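Handling Rules for Soft Goods: Frequently Asked Questions

Applies to all gripper work at the Driltlow and Jilton sites. Last revised Thursday, December 15, 2022. Send corrections to Eifion Voyle.

Wrist views of close work on soft goods: 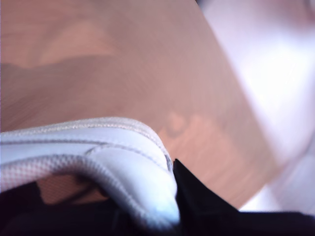
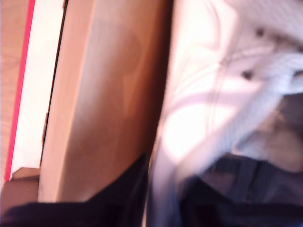 ## Before you start

### Who has to follow these rules?

Anyone who runs a gripper on shoes, clothing, bedding or bags, either by remote control or under a saved program. Visitors may watch from behind the floor line. They don't run the arm, even for a minute.

### Do I need to be signed off first?

Yes. You need 3 supervised sessions, and Mathis Le Goff or Eifion Voyle has to sign your card after the last one. A card from the Olivares site counts for clothing and bedding. It does not count for shoes, which have their own sheet.

### What do I check on the gripper?

- Fingertips are clean and have no burrs. Run a cotton swab along each edge. If it snags, change the tip.
- Both fingers close evenly on the test block.
- The wrist cable has slack at full turn.
- The stop button works. Press it, confirm the arm holds, then reset.

Write the result in the station log before the first pick. "Same as yesterday" is not a result.

### Can I use a worn tip if the job is short?

No. Spare tips are in the top drawer at each station. If the drawer is empty, the station is closed until it is refilled.

## Picking and placing

### What grip force should I use?

Start at the lowest setting on the sheet for that item and go up one step at a time. The cap for soft goods is 50 percent of rated force. If an item still slips at the cap, change where you grip it.

### Where should I grip a shoe?

At the heel or the collar, on a part with some padding. Stay off mesh, laces and glued edges where you can. Pointed tips can mark soft uppers, so approach slowly and stop at first contact before you close.

### What about cloth?

Take a fold, with enough material between the fingers that a small slip won't lose it. Lift straight up and wait for the cloth to settle before moving sideways. Don't drag fabric across an edge. Before lifting, look for straps, cords and buttons that could catch on the fingers.

### The wrist view is soft or washed out. Can I keep going?

You can if you have a second view of the workspace and can see both fingertips in it. Drop to slow speed. If you only have the wrist view and can't make out what the tip is touching, stop and back off along the path you came in on.

Blur at very close range is normal for our lenses. Blur at arm's length is a fault and goes in the log.

### Are white items a problem?

They can be. Bright cloth near a lamp or window loses its folds on screen, and it gets hard to judge depth. Turn the lamp away or lower the exposure before you start the run. Don't change exposure in the middle of a run, or the recording has to be thrown out.

### How close can I stand?

Outside the floor line whenever the arm has power. To reach in, press stop, wait for the amber light, then step over. Slow speed is not the same as stopped. This one comes up at every refresher.

## When something goes wrong

### I dropped an item. Do I restart?

Let the arm finish its current move, then pause. If the item landed inside the work area and nothing is caught, you may pick it again and mark the run "retry." If it landed outside, press stop and place it back by hand.

### I damaged an item.

Stop, leave it where it is, and tell the lead on duty. Tag it with the station number and the force setting. There is no penalty for reporting damage. Between the two sites we logged 54 reports in November, and most were small marks on shoes.

### Something is caught in the fingers.

Press stop first. Open the gripper with the manual release and free the item by hand. Never pull cloth loose by jogging the arm.

## Records

### How long do we keep logs and recordings?

Station logs stay on site for 6 months, then go to Ziker storage. Recordings follow the project plan. Ask Mathis if you can't find yours.

### Can I suggest a change?

Yes. Write the rule number, what you want changed, and the run that made you think of it. Eifion reads these on the first working day of each month and replies by email.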